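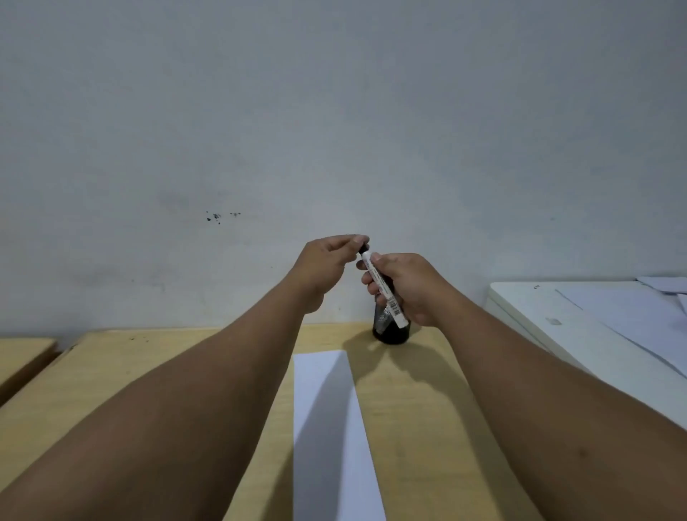 Study room desk check, Trinetti House, 2nd floor
Done by: Napaporn Klinhom
Date: 24/03/2024
Copy to: Beat Kälin (building), Pao-chu Pan (supplies)

Key: OK / FIX / ASK

1. Markers and ink
Caps on when not in use – OK
Caps fit tight, no cracks – OK for the ones I tried, did not try all
Permanent and whiteboard markers kept apart – FIX. All in together. Second time I've written this.
Bottles closed and labeled – ASK. Who checks these now? Used to be Tatiana. Any bottle without a readable label goes to Pao-chu, don't pour it in the sink.
Window open for long marker jobs – FIX, sign has fallen down again

2. Walls
Paint sound, no flaking – OK
Marks and stains – FIX. Black specks and drips over the desks, one biger mark among them. No idea what it is. Try damp cloth first, then the Zilov cleaner, test a small patch. If it doesn't shift Beat can paint.
Scuffs low down – leave. Desks rub there, will only come back.
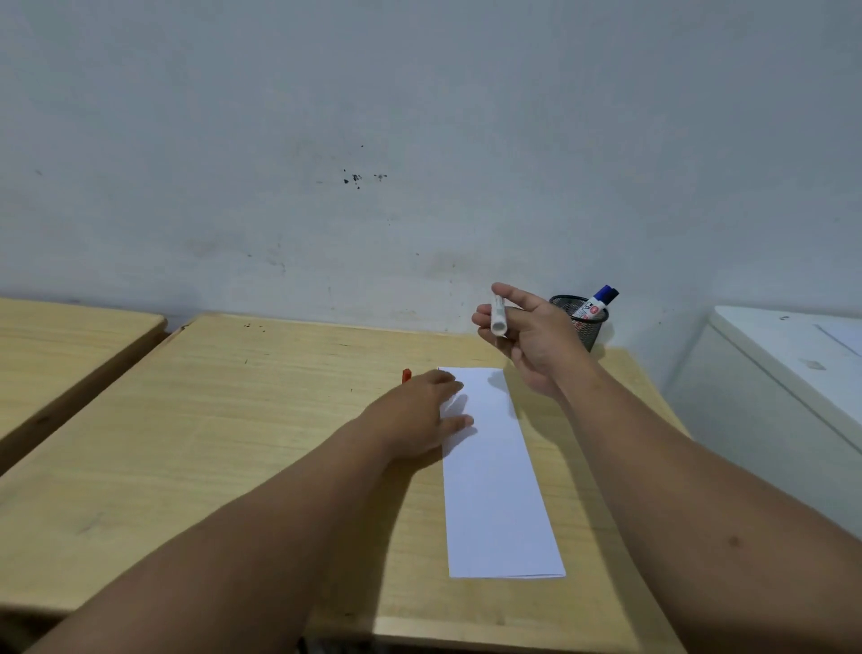
Item 2, wall stains. Desk gap is item 3.

3. Desks
Tops, no splinters – OK
Corners – OK, rounded
Wobble – OK, pushed down on each one
Gap between desks – FIX. Narrow but you could get a finger in it. Either push them together or leave a proper space, min 12 inches. Hok-lam to decide.
Small dark spots on top by the wall – cosmetic, no action
Paper strips for the shelf labels: fold and cut flat on the desk, hand well back from the blade. Scissors go back in the drawer after. Told everyone, telling them agian.

4. Pen holders
Upright, back of desk – OK
Mesh not bent, no sharp wire at the rim – OK, ran a finger round it
Blades or pins mixed in with pens – ASK. Tip each one out and look, I ran out of time

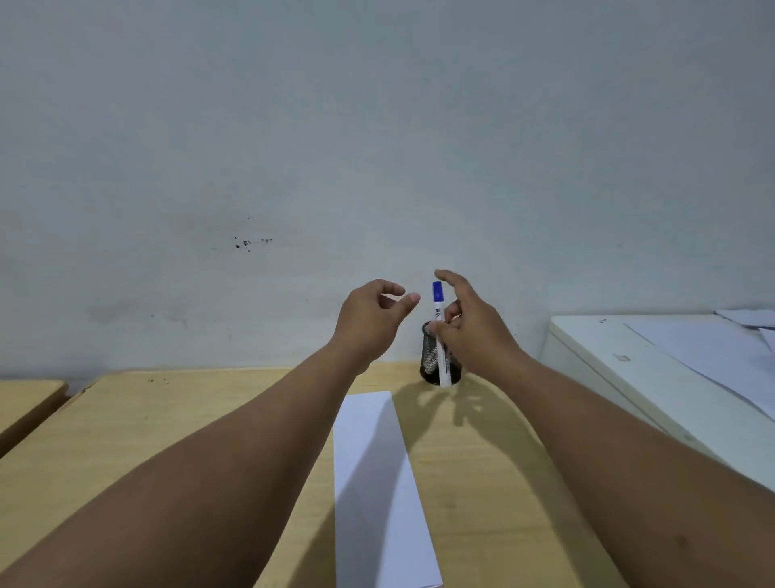
5. Floor and exits
Walkway clear to door – OK
Extension cord taped down – FIX, tape lifting at the door end
Extinguisher tag in date – OK, next one due August
Bin emptied – FIX

Comments
Items 1 and 3 first please, inside 30 days. Hok-lam Poon has the spare key for the supply closet. Tatiana Vlček wants a copy too, send it on.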